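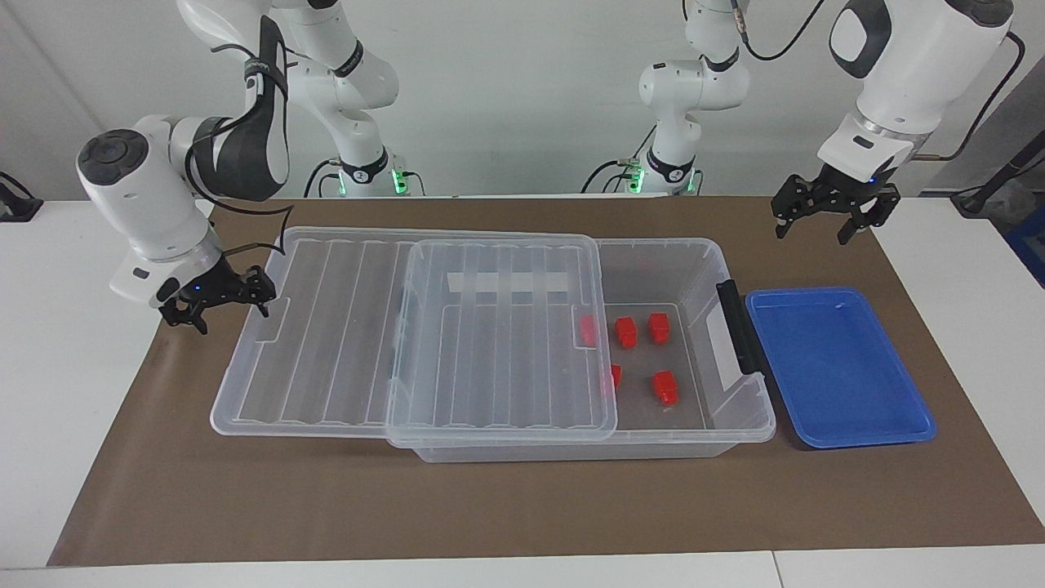
Issue 7, p. 3

Print | E-mail

Right, a few posts on work boots, as promised, because my inbox has been full of sore feet ever since I mentioned I'd changed brands. Settle in, I'm not known for being brief!

I'd worn the same model of Bainbridge lace-ups for years and loved them dearly — then the new version arrived with a narrower toe box and by smoko my little toes were numb. Same size on the label and everything.

So I went off to Puklow (the workwear place out past the roundabout) and got properly measured for the first time since I was an apprentice. Half a size bigger and a wide fitting. All those years of blaming my socks!

The pair I came home with is the Skavport 585, a zip-sided boot with a composite toe. Lighter than steel, and my feet don't turn to ice on a cold slab in June the way they used to.

They were $99 on special, which I thought was very fair. I've certainly paid more for boots I liked less, and a couple of those are still sitting in the shed making me feel guilty.

A word on breaking them in. I wore mine around the house for three evenings, then half days on site with the old pair in the ute. The heel was stiff to begin with and the left one rubbed a bit, so keep some tape handy.

Socks! Somebody asked. I'm wearing the Irna wool blend, the mid-calf ones, and I wash them inside out and never put them in the dryer. Two pairs on rotation was silly of me, so I've gone back for more.

If your toe cap has taken a decent knock, please replace the boots, even if the leather still looks lovely. I know it hurts to bin them. I kept a crushed pair for gardening and my neighbour still tells me off about it.

I'll do insoles next, once I've given the gel ones a fair run — so far I'm leaning towards the plain cork.

Posted 1/2/19

Print | E-mail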